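Fellham Workshop Notes
Reading time: 3 min

We use cookies to remember your settings. By continuing to read you accept this.

February, denim bench

Start at 9:20. Continued with the shorts from the Prarndale lot. On the list the lot has 575 pieces, all mixed, and I try to finish the folding rules before we open more bags. Yesterday I wrote that every pair should be measured before folding. Today I change this. Measuring takes too long when the waistband is still curled, and the result is different each time. First flat, then measure.

What I do now for shorts:

Put the pair on the table with the waistband toward me and the legs away. Close the zipper and the button. Pull the waistband straight from both ends at the same time, with the same force. If only one end is pulled, the whole pair turns on the table and the side seams go under. After this, smooth from the waist to the hem, never from the hem up.

Pockets: push the pocket bags down with two fingers. A pocket bag that is folded inside makes a lump, and the lump comes back in every layer. I found a bus ticket in one, put in the box by the door.

I tried 20 folds with the old method (in half by the legs, then in thirds) and the stack leaned to the side of the zippers. When I changed the direction of every second pair, the stack stood better. Tomás Sampaio thinks we should do this also for the long jeans. I am not sure, the long ones are softer.

Belts. This is still open. The instruction from Abdel Hamid says to remove all belts before folding, but the sorting sheet has no column for them and they get separated from their pair.
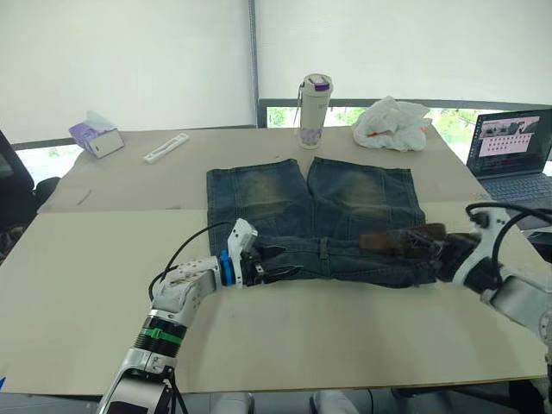
With a leather belt left in the loops, the waistband is stiffer and it is harder to get the wrinkles out close to the ends. For now I leave the belt in, fold the pair once less, and put it on top of the stack. I will ask Mwanaisha Waweru if the sheet can have one more column.

Faded areas on the thighs: do not mark as damage. I marked 2 pairs wrongly last week and had to take them back from the repair shelf.

To do: new tape for the measure marks, shelf labels, check if the Vurkex boxes are deep enough for stacks with belts on top.

Stopped 12:45.

Comments

Tomás: For long jeans I meant only the heavy ones. The stretch ones can stay as they are.

M. Waweru: Column is possible, but please write "belt yes/no" only. No colors, no lengths.

Tomás: And who has the good tape measure?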